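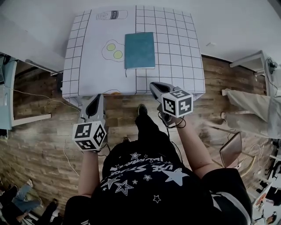

Von Mahtab Ranjbar
Projektbericht, Mittwoch, 21. April 2021

Ein Tisch zum Lernen und zum Essen

In meinem Wohnheim in Rerkeck hat jedes Zimmer nur einen Tisch. An diesem Tisch frühstückt man, dort schreibt man seine Hausarbeiten und dort liegen auch die Hefte vom letzten Semester. Aus dieser Situation ist das Thema von meinem Projekt entstanden: Kann eine bedruckte Unterlage aus Papier helfen, den Tisch besser einzuteilen?

Die Unterlage heißt Elleo. Sie bedeckt einen weißen Tisch und hat ein schwarzes Raster aus Quadraten. Zwischen dem Raster habe ich einen Streifen frei gelassen. Auf dem freien Streifen befinden sich Zeichnungen, zum Beispiel eine liegende Flasche mit Etikett und zwei Spiegeleier mit gelbgrünem Dotter. Die Zeichnungen bedeuten: Dieser Teil gehört dem Essen. Das Raster gehört der Arbeit. Ein blaugrünes Notizbuch mit Lesebändchen liegt auf der Grenze zwischen beiden Teilen, und genau diese Grenze hat mich im Projekt am meisten beschäftigt.

Den ersten Entwurf habe ich im Dezember gemacht. Damals war der ganze Bogen mit Quadraten gefüllt, und die Mitbewohnerinnen fanden ihn zu streng. Eine hat gesagt, sie fühlt sich wie im Mathematikunterricht. Danach habe ich die Zeichnungen hinzugefügt. Ich wollte keine Wörter benutzen, weil bei uns im Wohnheim viele Sprachen gesprochen werden.

Für den Versuch haben 11 Personen die Unterlage zwei Wochen lang benutzt und jeden Abend einen kurzen Fragebogen ausgefüllt. Die Druckkosten waren insgesamt etwa 300 Euro, davon hat der Förderkreis Agyeman die Hälfte übernommen. Die Bögen wurden im Copyshop Lernudstead gedruckt.

Das Ergebnis ist gemischt. Das Raster wurde gern angenommen, besonders um Bücher und Blätter gerade hinzulegen. Beim Essen haben sich die meisten nach wenigen Tagen nicht mehr an den Streifen gehalten. Ein Teller braucht mehr Platz, als ich gedacht hatte. Für Kabel habe ich gar keinen Bereich geplant, und das wurde in den Fragebögen oft kritisiert.

Auch das Material ist noch ein Problem. Papier kann man nicht abwischen. In der nächsten Version möchte ich den Streifen breiter machen und eine Beschichtung testen. Die Auswertung der Fragebögen befindet sich im Anhang A, die Druckvorlage im Anhang B.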